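Chamado: troca de lentes de contato coloridas, grau divergente
Loja: Pirenard Óptica Online
Estado: resolvido
Prioridade: normal

Descrição do problema
A cliente encomendou duas caixas de lentes mensais Niazi, cor mel, grau -2,25 nos dois olhos. Recebeu uma caixa correta e outra com grau -2,75. A etiqueta exterior do pacote e a nota de encomenda indicavam -2,25 para ambas. Nenhum blister foi aberto.

Terça-feira, 9h35
Pedidas à cliente fotografias da lateral das duas caixas, com lote e validade legíveis. Indicado que não deve usar as lentes do grau errado, nem só num olho.

Terça-feira, 11h10
Fotografias recebidas. O lote da segunda caixa não corresponde ao que consta na nossa saída de armazém. Caso passado ao segundo nível.

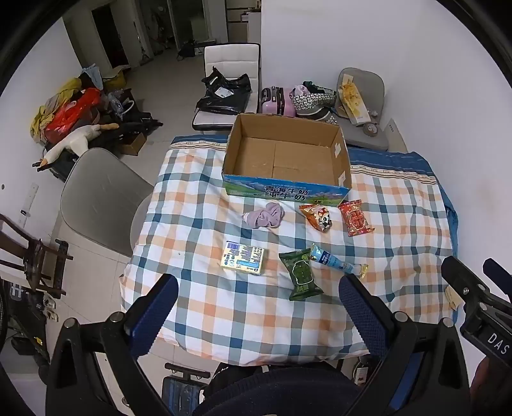
Tsegereda Woldegiorgis
Apoio ao cliente, segundo nível

Consultei o registo de expedição da Ridgate. A caixa de -2,75 pertence a outra encomenda, preparada no mesmo turno. A leitura do código de barras foi feita só na primeira caixa e a quantidade foi passada a 2 à mão, por isso o sistema não deu erro.

Verifiquei as restantes saídas do turno, quase 300 linhas. Encontrei 8 com quantidade introduzida manualmente. Sete conferem pelo peso e pelo lote. A oitava é a encomenda que ficou com a caixa desta cliente. Já contactámos essa pessoa, que também não abriu a embalagem.

Medidas tomadas
Enviada caixa nova de -2,25, sem custos. Etiqueta de devolução enviada por e-mail, válida até ao fim de junho. Pedido à Ridgate que bloqueie a alteração manual de quantidade em artigos com grau.

Pergunta da cliente no mesmo chamado: pode guardar as lentes no estojo Pistitz que já tem? Pode, desde que o estojo tenha menos de três meses e a solução seja mudada a cada utilização. Não usar água da torneira.

Terça-feira, 17h20
A Ridgate confirma o bloqueio em testes. Falta a data de entrada em produção, seguida em chamado separado.

Última atualização
A cliente recebeu a caixa e confirma o grau e a cor. Devolução registada no armazém. Chamado fechado.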